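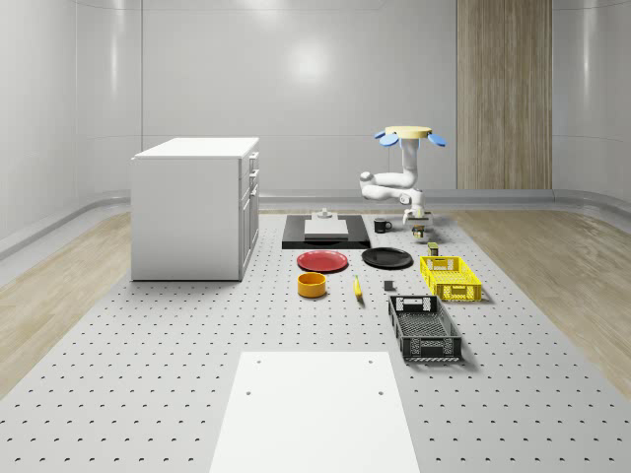

Issue 7

Astbridge gets a second run

Quick one before we go to press. Indier has picked up Astbridge for another season. Four episodes last time, seven this time, same Tuesday slot. Filming starts in August, mostly on location, with Mirela Sampaio back as showrunner and writing the first two herself.

No word on casting yet. The Arruda family storyline carries on from the cliffhanger, so expect at least one of the brothers. Which one, they wont say.

If you missed season one, all of it is still up on the Indier app. Free, but you need a login.

Also: screening of the season one finale at the old Regal, 12/05/2019, doors at 7. Seats for 580, and more than half gone already. Q&A after with Sampaio. Bring your your member card or you pay full price at the door.

Letters page back next issue. Keep them short please.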